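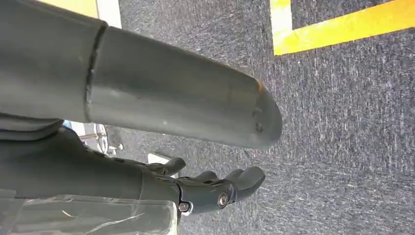 The robotics workshop at Bollport has one full-time manager, and she spends a good part of October on spreadsheets. The shop tests robot arms and hands for Erkmont, a parts handling company that wants to know which jobs can be automated before it pays for them. Next year's equipment budget is due on Thursday. We talked to her at her desk, with the request open on one screen and last year's on the other.

The largest item is hands. "An arm holds up," she said. "You can scuff it and it still does its job. Fingers have joints, and joints are where the money goes."

She is asking for 2 new hands from Uzor, a supplier the shop has used before, and a service plan for the ones already there. The plan was turned down last year. "They saw it as insurance, and they don't like buying insurance. So I went back through the repair bills and put them in the request, one line each."

There were 14 repair bills. Most were small. The ones that hurt, she said, were the cases where a hand had to be shipped out and the work stopped until it came back. The longest wait was 38 days.

"I can't put a price on all of that. I can put a price on the people who were booked to run tests and had nothing to run."

We asked if cheaper grippers would do. She has had that question from purchasing as well, and her answer is that it depends on the part. For boxes and trays, a two-jaw gripper is fine and she has no plans to replace the ones the shop owns. For soft bags and odd shapes, the testers want fingers.

She had quotes from two suppliers. Bimitz came in lower on the hand itself but charged separately for the mounting plate, the cable and the software license. "Once I added it all up they were 974 dollars apart, and the cheaper one had the longer lead time. I ask everyone for a full price now – everything I need to turn it on."

The small items take up more of the list than people expect. Floor tape is on it, and so are covers, spare bolts and chair casters. She buys the tape by the case. "It peels, people roll over it, you lay it again. It's still the cheapest safety item I have."

Her advice to a shop buying its first arm is to hold back part of the money. "Don't spend it all on day one. You'll find out in the first few months what you forgot, and you want to be able to buy it without going back to ask."

She expects an answer before the end of the year. If the service plan is cut again, she will ask for one hand and keep the other as a spare request for spring.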